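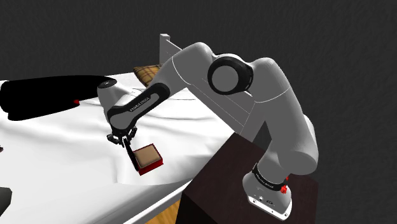
*The simulated arm in the Rikmont bedroom, with the red box in its fingers.*

Hi all! If you read the February item you'll remember me grumbling about beds. I'm going to grumble a bit more, but I also have a number to share and I'm pretty happy with it.

Quick catch-up for anyone new on the list. Halliday is our name for a way of planning grasps on soft, lumpy surfaces. Most of the planners I've worked with look at an object, pick a spot to grab, and go. They're fine on a tabletop. Put the same little box on a rumpled sheet and things get ugly, as the box leans whichever way the folds push it, and any nudge from a finger makes it lean some other way. Halliday picks a handful of possible grasps, plays each one forward for a very short stretch with the box tipped a bit this way and that, and throws out any grasp that only works when the box sits exactly where we think it does. Whatever survives gets tried. Gangadharan Namboodiri came up with the "tip it and see" part while we were both supposed to be fixing a logging bug (the logging bug is still there, sorry).

So, the number. We ran 900 trials in Rikmont, our simulated bedroom set, shuffling the sheet folds and the starting spot of the box each time. A trial counts as a win if the box gets picked up, carried clear of the bed and held there until the clock runs out. Halliday won 423 of them, or 47 percent. The plain planner, same trials, same arm, same everything, got 39 percent. I'd been hoping for more than half, and I said so out loud at lunch, which was silly of me. Still, eight points on a problem that wouldn't budge all last year feels good!

A tilted box in the fingers is fine by the rules, by the way. We don't ask for level, only for held. I've had a couple of emails from readers who think we should be stricter, and Ailsa Buchanan over at Hitadine agrees with them. She wants a second score for how far the box is tipped at the end of the carry. I've said yes in principle, and then I've not written the code, so please keep nagging me, Ailsa.

Now the less pretty part. In 41 of the losing trials the arm had the box up and then dropped it during the carry. Those ones bug me the most, because the planner did its job and we still lost. My guess is that we play the grasp forward for too short a time, so a slow slide never shows up when we're choosing. Gangadharan thinks it's our friction setting. We've got a bet on it (loser cleans the coffee machine), and the runs to settle it are queued on the Herkau cluster right now, behind what looks like half the building's homework.
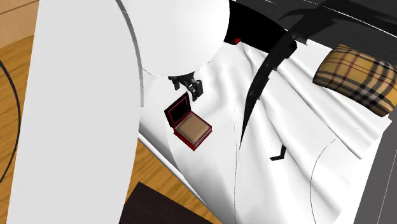 Lids are the next headache, and they're the reason I've been drawing little hinges on every napkin I can find. So far Halliday treats whatever it's grabbing as one solid lump, and a thing with a moving part breaks that idea pretty fast. In the view from over the arm's shoulder you can see what we're up against: the red box is sitting open on the sheet with its lid tipped back, and the inside is a flat tan pad, so there's no handle or knob in there to aim for. Do you grab a wall? Do you pinch the lid and hope? When we play a lid grasp forward, the hinge swings and the whole box twists on the cloth, and the planner ends up tossing out nearly every option it had. A planner that's too scared to pick anything isn't much use to anybody.

What I want to try is scoring the lid and the tray as two pieces that happen to be joined, and letting the planner push down on one while it works on the other. With only one arm that means taking turns, so it may be slow. I don't mind slow. Our trial clock might, and I'd like to stretch it for the lid runs, as long as we rerun the plain planner with the same extra time so the comparison stays fair.

A few people asked whether any of this has been on real hardware. No, everything I've talked about here is simulated, sheet and all, and cloth in a simulator is a polite guess at cloth in a bedroom. I wouldn't read the 47 percent as a promise about anybody's actual bed. We do want to run a small real-world check once the dropping problem is sorted out, and Ailsa has offered us bench time at Hitadine for it, along with a spare set of sheets that she describes as "already ruined."

If you'd like the trial settings so you can run your own planner against ours, reply to this email and I'll send you the bundle. Please tell me which version of Rikmont you're on when you write. The older one has a stiffer sheet, and your scores will come out higher than they should.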